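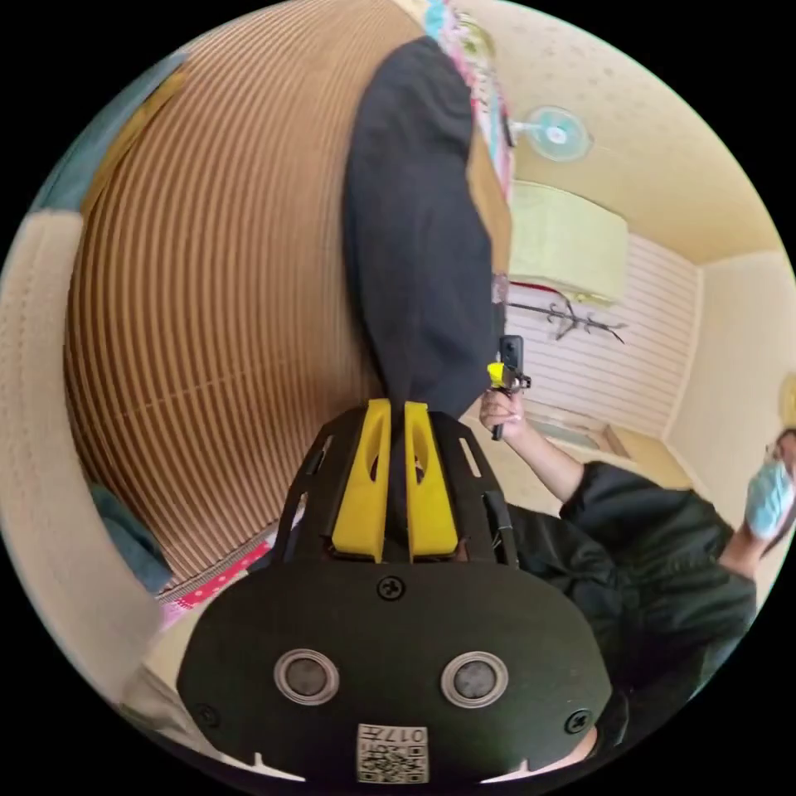
1 Wärmebilanz des Schlafplatzes

Modul 225, Raumklima und Textilphysik
Skript zur Vorlesung, Bearbeitung: Itzel Solís
Stand: 27. Apr. 2025

Der ruhende Körper gibt Wärme auf vier Wegen ab: Leitung, Konvektion, Strahlung und Verdunstung. Für die stationäre Betrachtung gilt

M = K + C + R + E

mit M als Stoffwechselrate und den übrigen Termen als Wärmeströmen in Watt. Die mechanische Leistung wird im Schlaf vernachlässigt, die Atmung ist in C und E enthalten. Ein Speicherterm S ist zu ergänzen, sobald sich die Kerntemperatur ändert, also insbesondere in der Einschlafphase.

Im Liegen verschiebt sich das Verhältnis der Terme gegenüber dem Stehen. Die Auflagefläche nimmt am konvektiven Austausch kaum noch teil, K gewinnt dafür an Gewicht. Maßgeblich ist der Wärmedurchlasswiderstand der Unterlage einschließlich aller Zwischenlagen. 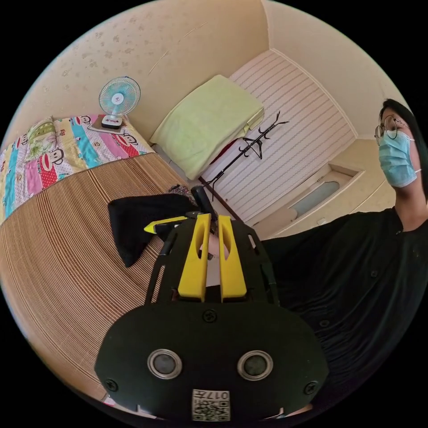
Abb. 2: Zwei gelbe Finger mit Langloch zwischen schwarzen Seitenschienen.

1.1 Unterlagen

Polsternde Unterlagen schließen viel ruhende Luft ein und umfassen den Körper seitlich. Beides erhöht den Widerstand. Matten aus Bambus oder Binsen liegen flach auf, geben kaum nach und verkleinern die Kontaktfläche. Zwischen den Stäben oder Halmen bleibt ein schmaler Luftraum, über den Wasserdampf seitlich entweichen kann. Der anfangs kühle Griff beruht auf dem Wärmeeindringkoeffizienten b = √(λ·ρ·c) und sagt über den stationären Zustand wenig aus.

1.2 Luftbewegung

Ein Ventilator senkt die Lufttemperatur nicht. Er erhöht den konvektiven Übergangskoeffizienten und den Stoffübergang an der Haut. Nähert sich die Luft einer Temperatur von 35 °C, geht C gegen null und kehrt darüber das Vorzeichen um; die Abgabe erfolgt dann im Wesentlichen über E. Bei hoher Luftfeuchte ist auch dieser Weg begrenzt.

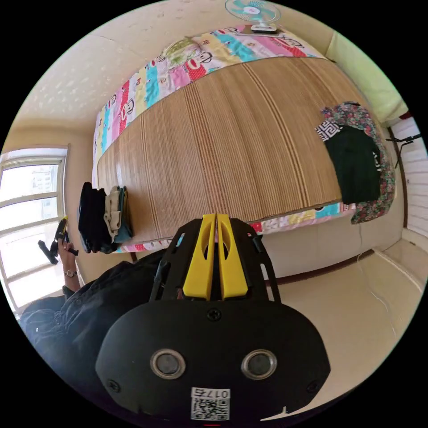
1.3 Aufgaben zur Übung

a) Stellen Sie die Bilanz für eine Person auf einer Matte mit darunterliegender Decke auf. Behandeln Sie beide Lagen als Reihenschaltung.
b) Diskutieren Sie das Vorzeichen von R bei einer Wand, die wärmer ist als die Haut.
c) Welche Größe in b = √(λ·ρ·c) ändert sich bei Feuchteaufnahme am stärksten?

Abgabe bei Eifion Morgan, Raum 614. Einheiten sind in jedem Rechenschritt mitzuführen.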